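Balloons and party balls - your questions answered

Hello, and welcome to the Wammont help page. Veronica Iordache looks after our party room at Torkireck, and most of the answers here are hers, picked up over a good many birthdays.

How full should I blow them up?
A little less than you'd like to, if I'm truthful! A balloon that still has some give in it will put up with far more cuddling and bouncing than one that is tight as a drum.

Which colours go well together?
We get asked this more than anything. My own favourite is a pale lavender with bright orange, which sounds a bit much until you try it - the soft shade calms the strong one down, and the pair of them look lovely on a dull October afternoon.

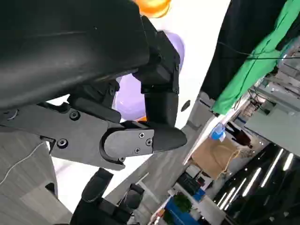 How many will I need?
For a front room, one bag of 80 is plenty, and you'll probably have a handful left over for next time. For a small table display, 14 will do nicely.

Can I put them up the night before?
Air-filled ones, yes, by all means. Keep them away from radiators and sunny windows, and shut the cat out if you have one.

What about small children?
Please stay in the room with them, and pick up any burst bits straight away. Uninflated balloons should go back in a drawer well out of reach.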